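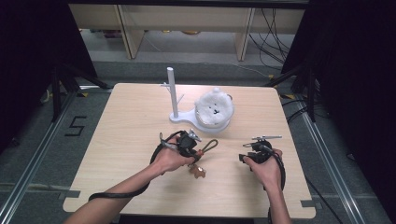 A mug with a bear-face lid on its white stand.

Keeping Rackets and Grips in Order at Home
By Jeanine Geerts

Most wear on a club player's racket happens in storage. The points below apply to tennis and squash frames alike.

Where to keep them
Store rackets indoors, in a closet on an inside wall. A parked car or an unheated garage goes through wide temperature swings, and strings lose tension faster there. A frame strung at 26 pounds in September will play noticeably softer by midwinter if it has spent the time in a trunk. Hang it by the head from two pegs, or lay it flat with nothing on top. Leave the bag unzipped overnight after play.

Replacing an overgrip
Remove the finishing tape first, then unwind the old overgrip from the top of the handle down. Wipe the base grip with a barely damp cloth and let it dry for six hours. Adhesive residue comes off with rubbing alcohol, used sparingly and kept away from the paint.

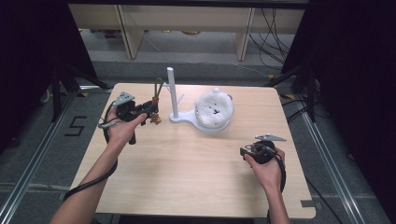 Start the new overgrip at the butt cap with the tapered end and pull with even tension. Overlap each turn by an eighth of an inch — more than that makes the handle bulky, less leaves ridges that open up under the thumb. Right-handed players usually wrap clockwise as seen from the butt end. Trim the top at an angle so that the last turn finishes square, and tape it down. The tape supplied with Dufour overgrips is short; electrical tape works as well.

Grommets and bumper guard
Check the plastic strip at the tip of the head once a month. When it has worn flush with the frame, replace it at the next restringing. Small burrs can be taken off with 2000 grit paper, used wet. Cracked grommets cut strings from below, so look at them with a flashlight before blaming the string.

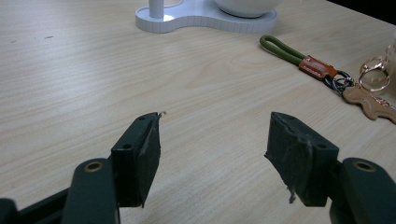
Washing the bag
Empty every pocket and brush out court grit with a dry brush. Wash by hand in lukewarm water with mild detergent, rinse twice, and hang upside down with the zippers open. Willy Dijkstra recommends candle wax on stiff zippers — apply it to the teeth only. Do not tumble dry a bag with a foil-lined compartment.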